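Flanimport refurbished laptop – two months in

Rating: 5/5

I put off replacing my old machine for ages, then ordered a refurbished silver one from Flanimport's Rinddale shop and I love it! The keyboard is the best part. I've typed 1,709 rows of seed inventory on it (yes, really) and my wrists feel fine. There's a full row of little function keys, a huge trackpad, and a hinge that stays put on my lap – my last one flopped.

Battery gets me through nearly 244 minutes of spreadsheets. Speakers are so-so.

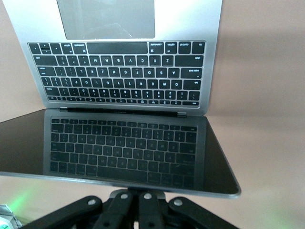 A reader going by Zelenside writes: mine came from the same shop in February and the battery does a bit better than yours, try turning the brightness down.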